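Robotics club through to the Datham final

What a month for our robotics club! The team of eight has won a place in the Datham schools final in January, and they're already back in the lab every lunchtime getting ready.

Nkechi Uzor and Efe Idahosa are writing the code for the block-stacking round, while Ebuka Onyeka works on grip strength — a fiddly job that has taken up most of his half-term. "We want all 100 points this time," says Efe.

Come and cheer them on! Ask Ms Steiner in Lab 7 about seats on the coach.

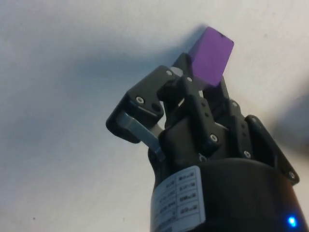 The three-fingered gripper holding a purple block.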